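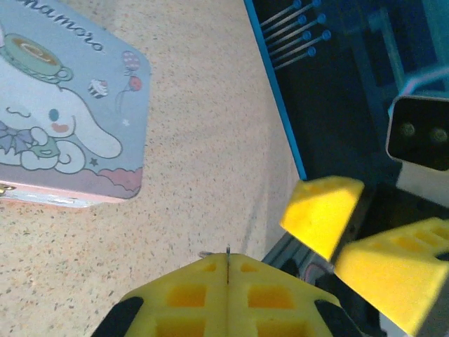
Die Weiterverwendung leerer Verpackungen im Haushalt ist in der Konsumforschung bisher vor allem für Glas und Karton beschrieben worden. Unsere Befragung in Skostthorpe und Itberg betrifft dagegen Blechdosen mit bedrucktem Deckel. Bei 16 Haushalten haben wir nach den Interviews auch die Aufbewahrungsorte besucht. Als bedruckt gilt für uns eine Dose, deren Deckel eine Figur oder einen Schriftzug trägt, wie in Abbildung 1 die Figur Cinnamoroll auf hellblauem Grund mit grüner Tasse. Dosen mit bloßem Farbauftrag wurden getrennt kodiert.

Abbildung 1: Blechdose mit Figurenmotiv, Kategorie »bedruckt«.

Die Kodierung folgt dem Schema von Fan und wurde von zwei Personen unabhängig durchgeführt. Sechs Dosen, bei denen die Urteile auseinandergingen, haben wir nochmals besprochen – sie blieben am Ende im Datensatz. 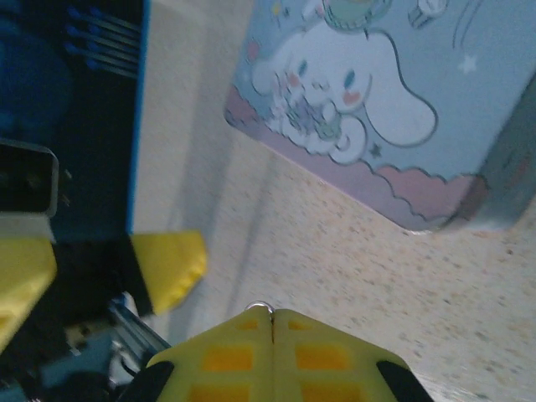

Warum wird eine Dose behalten, wenn ihr Inhalt verbraucht ist? Am häufigsten nannten die Befragten den Deckel, sowohl wegen des Motivs als auch wegen des dichten Schließens. Die Größe der Dose wurde seltener erwähnt, und der ursprüngliche Preis spielte in den Interviews fast keine Rolle. In Itberg kam noch die Erinnerung an eine schenkende Person hinzu.
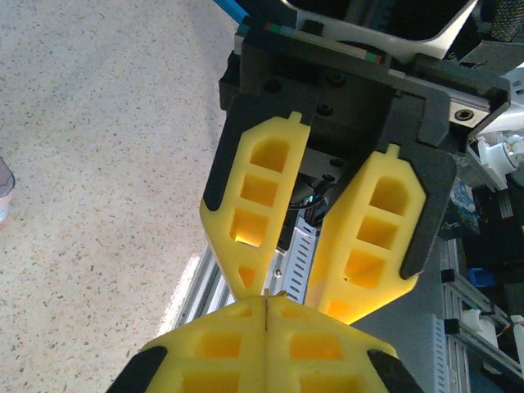
Maeve Nic Aodha wandte zu einer früheren Fassung ein, dass das Behalten nicht mit dem Benutzen gleichgesetzt werden dürfe, weil manche Dose jahrelang leer im Schrank stehe. Diesem Einwand sind wir gefolgt und unterscheiden im nächsten Abschnitt zwischen gefüllten und leeren Dosen.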